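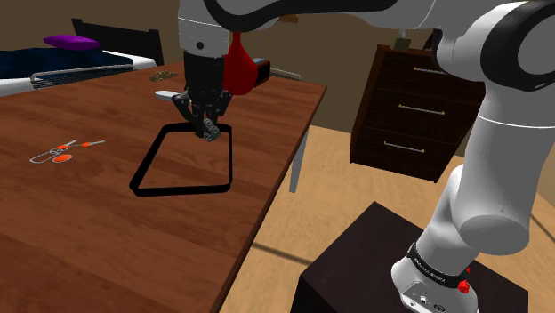
図2 シミュレーション環境におけるロボットアームと二指グリッパ

3.2 調査対象および手続き

本節では、近接奇術の鑑賞時における観客の注意配分を検討するために実施した質問紙調査について述べる。調査は6月に、奇術公演の配信サービスAllineの登録者を対象として行った。回答総数は3,654件であり、このうち記入の不備および重複を除いた3,047件を分析に用いた(有効回答率83.4%)。

刺激には、コインの消失を主題とする演目「Prutum」と、カードの移動を主題とする演目「Rollis」の二種を採用した。いずれも台詞を伴う版と無言の版を用意し、回答者にはそのうち一つを無作為に割り当てた。視聴後、手法に関する推測を自由記述で求めるとともに、不思議さの程度を七段階で評定させた。自由記述は二名の評定者が独立に分類し、判断が分かれた項目については協議により決定した。

なお、先行するBălan劇場での予備調査では、終演直後に600名から回答を得ている。当該調査では座席位置の影響を統制しておらず、演者の左手側に着席した観客の評定が低くなる傾向がみられた。本調査で映像刺激を用いたのは、視点の条件を揃えるためである。ただし、映像による鑑賞では観客自身が視線の範囲を選ぶ余地が小さく、実演の場合と同一の注意過程を想定することには慎重を要する。この点は5.1節で改めて検討する。

台詞の有無による評定差の分析には混合効果モデルを適用し、奇術の経験年数を共変量とした。各条件の記述統計は表3に示す。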